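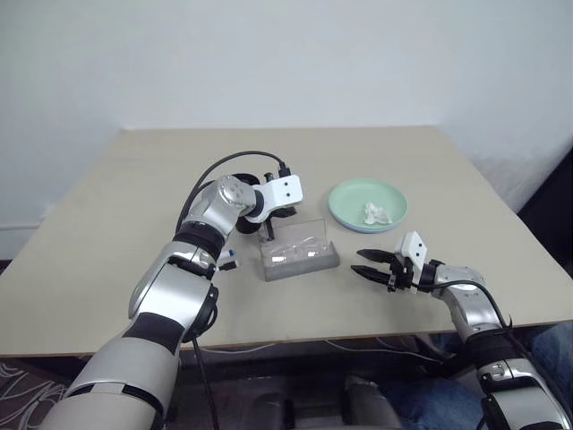
Runari 实验室的双臂操作台,桌上是透明亚克力容器和浅绿色圆盘。

见到 Lieselotte Bauerfeind 的时候,她正端着一杯凉掉的茶找充电器。我本来准备了一大串问题,结果第一个还没问出口,她就先开始讲了:“你知道我们去年最丢脸的一件事是什么吗?机械臂把同一个动作练得特别漂亮,换了张桌子就全忘了!”

她说的是 Drevasa,一套教双臂机器人做细活的训练方法,去年3月起步,到现在团队还在改。我不是学这个出身的,所以请她从头讲,尽量别用公式。她答应了,然后五分钟之内还是在白板上写了两行(我抄下来了,没看懂)。

大意是这样:以前的做法是人遥控机械臂演示一遍又一遍,把每条轨迹都录下来,再让模型去模仿。问题在于人演示的时候两只手快慢不一样,左手停着等右手,右手又停着等左手,模型把这些“发呆”也一起学了进去。“它学得可认真了,”Lieselotte 说,“该停的时候停,不该停的时候也停,有时候两边一起停在半空,谁也不动,像两个人在门口互相让路。”

Drevasa 的办法是把左右两臂的演示拆开来看,先各自标出关键时刻,比如夹爪合上、松开、另一只手靠近,再让模型自己去学这些时刻之间的先后关系。至于中间停了多久,训练时会故意打乱。听上去挺简单的,我就问,那为什么以前没这么做?

“因为标关键时刻很烦啊!”旁边的 Jade Lockwood 头也没抬就插了一句。她负责数据,第一批演示一共1,886条,是她带着人一条一条看过来的。看完以后只留下1,069条,其余的要么中途掉了东西,要么演示的人自己都犹豫了。我问她看到第几百条开始烦,她想了想:“第二天下午。”

后来她写了个小工具,根据夹爪开合的信号先猜一遍,人只管改错,速度快多了。这个工具叫 Mernix,名字怎么来的她死活不肯说。

我最想知道的当然是结果。Lieselotte 把笔记本转过来给我看表格:新方法做了800次测试,桌子高低、盘子位置都换着来,两臂同时卡住不动的情况只出现了2次。旧方法她没给我数字,说当时的测试条件不一样,放在一起比不公平。我追问了两回,她两回都摇头,我也就算了。

不过她自己对这个结果并没有那么兴奋。“不卡住,不等于做对了,”她说,“夹歪的、放偏的还是有。透明的东西尤其讨厌,一反光,深度相机给的数就乱跳,模型以为那儿什么都没有。”她们试过给透明件贴标记,效果不错,可是贴了标记就不是原来那个任务了,她觉得像作弊,又撕掉了。

说到这里我们跑题跑了很久,聊到她小时候学钢琴,左右手总合不到一块儿。老师让她先把两只手分开练,再只合每小节的第一拍。我说这不就是 Drevasa 吗!她愣了一下,大笑,说论文里可没写参考文献。

接下来的计划有两个方向。一个是让 Stockdale 那边的合作小组用他们自己的机械臂重做一遍,看方法换了硬件还灵不灵。那边的联系人是 Monique Bouvier,已经来信问了好多标注规范的细节,Jade 说有几条问得她当场去改了文档,“夹爪合上”究竟算手指开始动还是手指停下来,原来她们自己组里都有两种标法。另一个方向是处理软的东西,纸巾、布料这一类,一碰就变形,关键时刻根本不好定。“夹住一团纸,你说哪一刻算夹住了?”Lieselotte 问我。我答不上来,她说她也还没想好。

临走前我问能不能看代码。她说标注工具会先放出来,训练部分要等 Stockdale 的结果回来再说,日期她不敢讲,上次讲了日期,被 Jade 念叨了一整个月。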